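Re: [Laratell Gun Club] Partridge release numbers

Warrick Halliday wrote:
> Are we still putting 300 birds down at Kaimal this season? I heard
> the hatchery was short, and I need to know before I order wheat.

Hi Warrick, hi all,

Short answer is yes, 300, but in two drops. The hatchery can give us 191 in the first batch and the rest once the later hatch is feathered up.

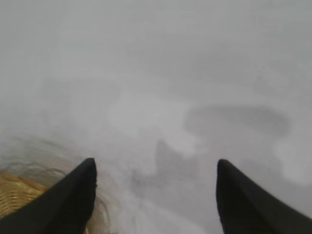

The release pens need work before any of that. Three panels on the creek side are sagging, and the top netting has holes a raccoon could stroll through — I'd like it all replaced. I'm after plain matte black for the new posts, the same flat black as the two fingers in the photo, so they don't shine at every hawk in the county! Clotau has them in stock and quoted us $637 with the netting.

On wheat, go ahead and order the same as last June. If you have room in the truck, grab an extra drinker too (the old one leaks). 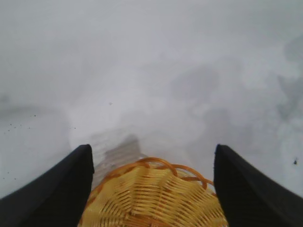

Wicker basket, from above.

Could whoever has the key to the Druvau gate let me know? I'd like to get the mower in there before the pens go up.

Thanks,
Divya Arumugam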